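4. 住戸内の排水ホースに関する調査

4.1 調査の対象と方法

集合住宅の漏水に関する既往の研究は、共用部の立て管や横引き管を主な対象としてきた。住戸内の洗濯機や流し台に接続される可とう性の排水ホースは、居住者の所有物として扱われることが多く、管理会社の点検記録にも残りにくい。本章では、Stolau地区の賃貸集合住宅1,206戸について、管理会社Strazdsが保管する修繕受付票と、Budport計画の一環として行った居住者へのアンケートを突き合わせ、排水ホースの使用状況と漏水の申告との関係を調べた。

修繕受付票は紙の様式で、漏水箇所の記入欄は自由記述である。「洗濯機の下」「床がぬれている」といった記述だけでは発生部位を特定できないため、後日の作業報告書に部品名が記されているものに限って集計した。同じ住戸から続けて出された申告は、作業報告書が共通する場合に一件とみなした。アンケートは郵便受けへの投函で配布し、督促は行っていない。集計は2023年5月1日時点で返送されていたものを対象とした。

4.2 管の形状と設置状況

住戸内の排水に用いられるホースは、端部の平滑な接続部と、中間の蛇腹部からなるものが多い。蛇腹部は小さな曲げ半径でも断面がつぶれにくく、設置のたびに長さや向きを調整できる。一方で内面に凹凸があり、流速が落ちる区間では谷の部分に繊維くずや石けんかすが残る。蛇腹形状の管を図2に示す。
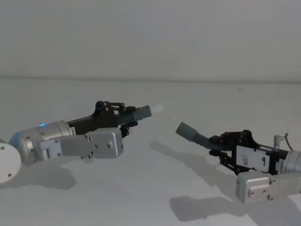
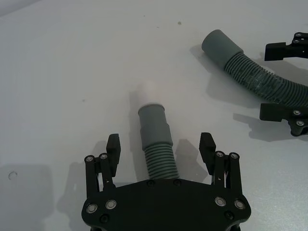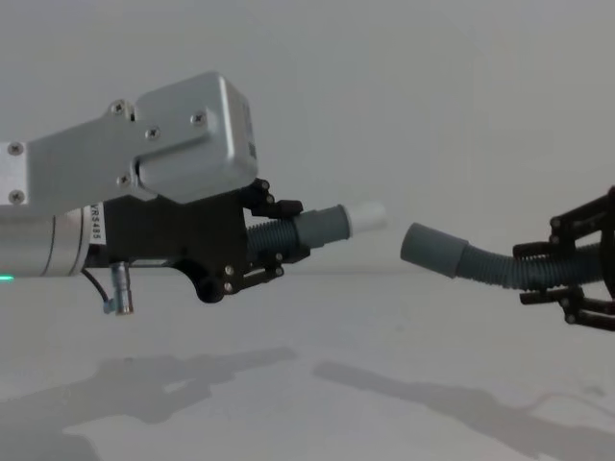 図2 蛇腹形状の管

設置状況は、アンケートの回答をもとに次の4種に分類した。すなわち、ホースがほぼ直線で排水口に達するもの、一度だけ曲がるもの、複数回曲がるもの、余った長さを機器の下や背面に押し込んでいるものである。最後の種類は、機器を入れ替えたときに付属のホースを切らずに使い続けた住戸に多くみられた。防水パンのない住戸では、排水口までの距離が長く、ホースが床面を横切る例もあった。

曲がりの多い住戸ほど「排水が遅い」「においが気になる」という回答が増える傾向がみられた。ただし、この二つの回答は排水トラップの清掃頻度とも関連しており、ホースの形だけに帰することはできない。清掃頻度の設問は「月に一度以上」「年に数回」「ほとんどしない」「覚えていない」の選択式としたが、「覚えていない」の回答が多く、交絡の検討には十分な精度が得られなかった。

4.3 漏水の発生部位

作業報告書で部位が確認できた漏水のうち、最も多かったのは排水口側の接続部の外れまたは緩みで、蛇腹部の亀裂がこれに次いだ。機器側の接続部からの漏れは少なかった。接続部の外れは入居後の早い時期に集中しており、引っ越しの際の取り付けが不十分であったと考えられる。これに対し、蛇腹部の亀裂は使用年数の長い住戸に偏り、使用開始から7年を過ぎたあたりで申告が増えていた。亀裂の位置は、曲がりの外側にあたる山の部分とする記述が目立った。

使用年数は居住者の記憶に基づく値であり、前の入居者が残した機器を引き継いだ住戸では実際より短く回答されている可能性がある。また、機器の買い替えと同時にホースが交換されたかどうかは、アンケートからは判別できない。この点を補うため、Strazdsの倉庫に残るJolteck継手の払い出し台帳を参照した。Jolteck継手は同社が排水口側の標準部品としている差し込み式の継手で、交換の記録が住戸番号とともに残っている。台帳と照合できた住戸では、継手を交換した後に接続部の外れが再び申告された例は2件にとどまった。

季節による差も検討した。申告は10月に増える傾向があったが、この時期は地区内の転入が多く、管理会社による設備点検の案内が配布される時期とも重なる。案内を読んで初めて床のしみに気づいたという記述もあり、漏水そのものが増えたのか、申告が促されたのかは区別できなかった。

4.4 階下への影響

上階のホースからの漏水が階下に及んだ事例では、発見までの時間が被害の範囲を左右していた。接続部が完全に外れた場合は一回の排水で大量の水が床に出るため、居住者がすぐに気づくことが多い。蛇腹部の細い亀裂では、運転のたびに少量の水がしみ出し、床材の下に回ってから階下の天井で見つかっている。修繕費は後者のほうが高く、天井板の張り替えのほか、下地の乾燥に要する期間の仮住まいの費用が加わった例もあった。

費用の負担区分は契約書の版によって異なる。旧版の契約書ではホースを居住者の負担とする一方で継手の扱いが明記されておらず、同じ部位の漏水でも処理が分かれていた。次章では、この負担区分の違いが申告の時期に与える影響を扱う。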